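Stodia Flip Boxes, two months in

Posted Feb 1, 2024

I have bought so many little storage boxes over the years that my closet has a storage box for storage boxes. So when I ordered the Stodia flip set I wasn't expecting to have feelings about it, but here I am with a whole review.

The set I got is the 44-piece one, small clear plastic boxes with hinged lids, and I bought it for my bead and button stash (which had been living in sandwich bags since August, please don't judge me). I'd tried the Trundau drawers before that. They look lovely on a shelf, but the drawers come all the way out if you pull even a tiny bit too hard, and I picked seed beads out of a rug for most of an evening. Never again!

The lids are what sold me. They flip up and stay up, so I can dig around in there with one hand while I'm holding a needle in the other. The Trundau ones can't do that, and the Vorkance tubs I had before them had screw tops that drove me up the wall.
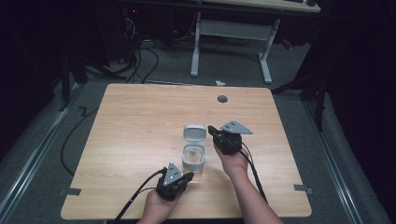 The hinge was my big worry, because that's where cheap boxes always go. So far I've had 3 crack – all from the first week, all when I bent the lid back way too far, so that's mostly on me. The rest still snap shut with a nice firm click. I dropped a full one down the stairs and it stayed closed the entire way, which impressed me more than it probably should have.

Now the grumbles. Labels don't love the lids. My paper ones curled up at the corners within days and I had to switch to a paint pen. The boxes stack okay up to four or five high, then they start to slide. And the outer case they ship in is junk, with a latch that popped off mine right away. I'd gladly pay a couple of bucks more for a decent one.

Would I buy them again? I already did, a second set for my sewing notions. If you mostly store big stuff, skip these and get the Vorkance tubs, but for beads, snaps and tiny buttons I'm really happy. Four stars, and it'd be five with a better case.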